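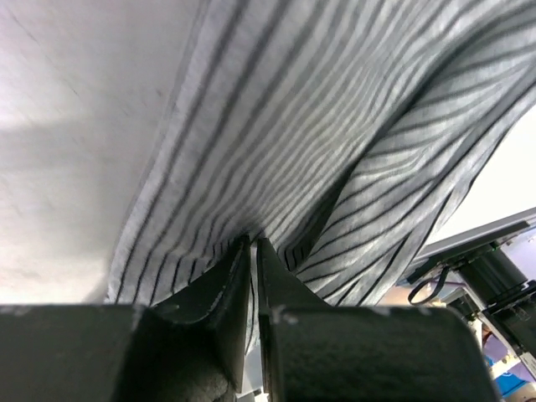
Folding striped stuff so the lines match: does anyone bother?

Forum: Laundry & Linens

pinstripe_patty
Posted September 10, 2020

OK so I have a problem and my husband says it isn't a problem. I have a bunch of gray pinstripe pieces (two shirts, a pair of lounge pants, and a set of Flollinari pillowcases I bought in May and love to death) and I cannot get any of them folded so the stripes look straight. Solid colors, no trouble at all. But the minute there are lines on it, I can see every single place where the cloth has drifted. I pick up the pillowcase by the middle to flip it over and the lines all fan out like a seashell, then I lay it down and they never quite go back.

Do you line up the stripes or the edges? They don't always agree!!

mudroom_mel
Edges. Always edges. If the stripes don't agree with the edges, then it was cut crooked at the factory and you are never going to win that one.

pinstripe_patty
But then the top layer's stripes go one way and the bottom layer's go another and it looks like a bad haircut.

mudroom_mel
In a closet. With the door shut.

Hortensia Urrutia
I did alterations for years so I'm going to disagree with Mel a little. On a woven stripe, the stripe IS the grain. Follow the stripe and the thing will hang and lie flat. Follow a hem that somebody ran through a machine in a hurry and you're folding on a slant, and you'll get that big diagonal crease across the middle that won't shake out. Printed stripes are another story. Turn it over, and if the back is much paler it's probably printed, and then Mel is right, go by the edge.

Also quit picking it up by the middle! Two hands, two corners, along one long side. Pinching up one spot pulls everything toward your fingers and that's where your seashell comes from.

pinstripe_patty
Just checked. The pillowcases look the same on both sides, the pants are definitely paler on the inside. So I guess I need two systems, great.

garage_dryer_guy
I roll everything. Rolled shirts, rolled pants, rolled pillowcases. You can't see if the stripes match on a roll. You're welcome.

Hortensia Urrutia
You can see it on the end of the roll, and it makes me itch.

tansy88
Is the fabric the slightly fuzzy kind? I have a brushed set from Rultelus and it grabs itself. You put one layer on top of the other and it sticks wherever it landed, so you can't slide it straight, you have to lift the whole layer and put it down again. What helped me was laying it out on the washer lid and smoothing from the fold outward with the side of my hand. Don't start at the open edge or you just push a wrinkle into the fold.

pinstripe_patty
Yes, brushed! And yes to the grabbing! I've been trying to nudge it over with my fingertips like an idiot.

mudroom_mel
I still think this is a lot of work for a pillowcase. I can fold 5 of mine in the time it takes to get one of these lined up.

tansy88
Well sure, but she asked.

Mercedes Zapata
Hi all, I mostly just read on here. My mother had me fold pinstripe with the wrong side out, one fold the long way, then in 3 the short way. You see less of the stripe, and it keeps the good side from getting shiny at the creases. I do my work shirts like that. For anything you're going to look at on a shelf, I'd put the folded edge facing out and let the messy side face the wall.

One thing I'd skip is the plastic folding board. I got the Fliltamley one and it's fine for T-shirts, but brushed cotton catches on the hinge.

garage_dryer_guy
I have that board. I use it to hold the back door open.

pinstripe_patty
Update! Did the two corners thing and the smoothing from the fold thing on both pillowcases. One came out nearly perfect. The other one is off by maybe a stripe at the open end, and I put it on the bottom. The pants I folded by the edges per Mel, and they look okay if you don't stare.

Hortensia, should I iron the old crease out first or will it go on its own?

Hortensia Urrutia
Damp cloth over it, medium iron, press straight down and lift. Don't slide the iron on brushed fabric. If it's still there after a wash, try again while it's a little damp.

mudroom_mel
Glad the pants worked out. Edges!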